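Bredness Crate Stand, Two-Tier

Slatted floor stand for shops, farm stores and market stalls
Sold by Drodcombe Shop Fittings
Item 943

The Bredness is a two-tier stand for displaying loose fruit and vegetables. The lower tier sits at an angle toward the customer, and the upper tier is level. It ships flat and goes together with the hex key in the box. The stand is sold without crates, so you can use your own or order ours separately.

The frame is powder-coated steel. The shelf slats are untreated pine and can be replaced one at a time. Spare slats are kept in stock and can be ordered by phone or through the parts page.

Peppers and other smooth, round items should be piled no higher than the crate wall. On the angled tier, put a strip of non-slip liner along the bottom front edge. The liner can be cut with kitchen scissors and rinsed under the tap.

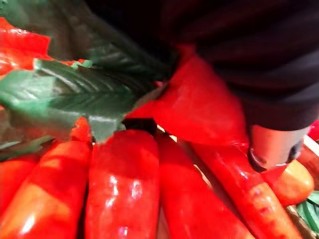 What is in the box

Steel frame, in 6 parts
Pine slats for both tiers
2 cross braces
Bolts, washers and hex key
Adjustable feet
Assembly sheet

Assembly

Two people can build the stand on a flat floor. Lay out the side frames first and fit the cross braces loosely. Add the shelf rails, then stand the unit up and tighten everything. The slats go in last and clip down from above. Set the feet so the upper tier is level before loading it.

Do not stand the unit on gravel or grass without boards under the feet. For outdoor stalls, use the tie-down holes at the back of the frame.

Care

Wipe the frame with a damp cloth and mild soap. Brush soil off the slats and let them dry with the crates removed. Bleach will gray the pine and should be kept off the steel, too. If a slat splits, take it out and replace it instead of gluing it.

Retighten the bolts after the first month and again whenever the stand is moved.

Related items

Hjaltadóttir price rail, clips to the front of either tier
Lina crate liner, sold by the roll
Bredness end panel, left or right

Price and delivery

The stand is $378, with delivery charged by zip code at checkout. Orders placed before noon leave the warehouse the same day. Returns are accepted on unbuilt stands in the original carton. Store accounts and orders for several locations are handled by Magdolna Vida in our trade office.

Customer notes

"We replaced our folding tables with these in April. Restocking is easier from the side than from the front, so leave yourself a gap to walk through." Kamrul Munasinghe, farm store

"Good stand. The assembly sheet could use larger drawings." Ívar Eskildsen, market stall
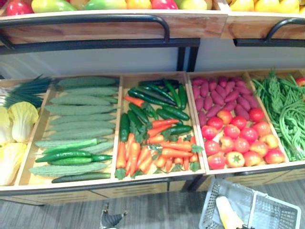 Can I take the upper tier off and use the lower one alone?

The lower tier will stand without the upper one as long as both cross braces stay in place. Cover the open post ends with the plastic caps listed on the parts page.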